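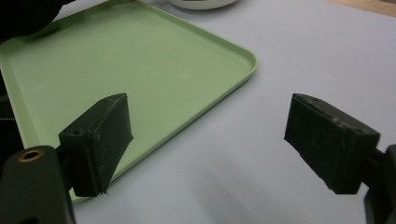 I've spent two weeks with a gripper in each hand, and my right thumb would like a word with somebody. On loan were the Pustelton, a hand-held model with wide, blocky fingers, and the slimmer Clomell, which costs $900 and comes in a much nicer case.

My test was dull on purpose. Pick up 28 things from the kitchen drawer, put each one on a tray, do it all again with the other tool. Spoons were easy for both (hooray!). Then came the tray itself, and wow, a low rim is a mean little target. The Clomell's thin tips slid right under it and lifted. With the Pustelton I kept coming in too flat and shoving the whole tray toward the wall, until I learned to tip my wrist first and close slowly.

After that, though, I kept reaching for the Pustelton! Big pads forgive sloppy aim, and mine gets sloppy after 15 minutes. It grabbed a rolled-up sock on the first try, and a lemon, and the TV remote my family had been hunting for since September.

I ran both through the Vitale controller, which paired fast but dropped out twice whenever I walked into the hallway. A firmware fix is supposed to be coming. Next month I'm bolting the Pustelton fingers onto a Lurkarard arm, so my thumb gets a rest and the lemons don't.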